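4.2 Small items on the sorting surface

Second part of the Pesbridge study, follows on from the drawers and hallway shelves in 4.1. Same question: where do small flat things end up when people clear a table, and how long before they are found again. Households kept a diary for the whole of April, 427 entries usable after we took out the blanks and the double ones. Phones and things that go with phones (cases, leads, chargers, old handsets nobody has wiped) made up the largest group by a good way. Keys second. Post third, though post is a mess to code and we say more on that in section 6.

Coding followed Nazarenko's scheme with one change. Nazarenko puts a phone and its case under one heading; we split them. Reason is simple enough, they get separated. Case comes off for cleaning or for a new one, goes down on the table, and from then on the two have different histories. In the diaries a case without its phone stayed put for a median of 80 hours. Phone on its own, far less, as anyone would guess.

Surface colour matters more than we expected at the design stage. Dark devices on a pale top were picked up early in the clearing, nearly always before paper. Pale or see-through items were passed over, sometimes more then once, and a few diaries list the same item as "missing" and "on table" on the same day. Overlap is the other problem. Flat things laid partly under something else tend to be coded as one object by the person clearing, and moved as one.

Figure 7. Flat items on a pale blue top. Black smartphone to the right, two dark rectangular devices near the middle.

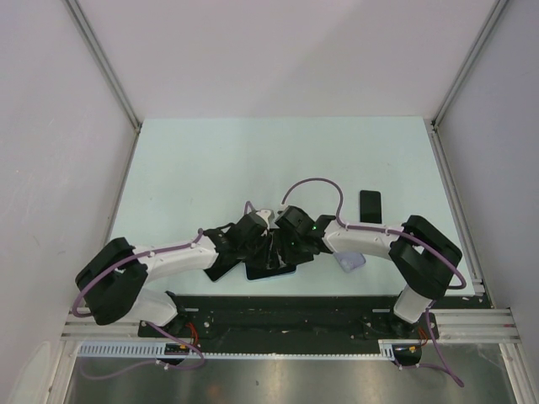
For the storage side we used the Skeltum tray set in half the homes and left the other half with whatever they had. Tray homes cleared faster in the first week. After that the gap closes, and by the end of the month there is not much in it. Some 40 entries mention the tray itself being in the way. Rotow report a similar fade with wall pockets, but there sample was students in shared flats and we would not lean on it. Breakdown by room in Table 5, kitchens first.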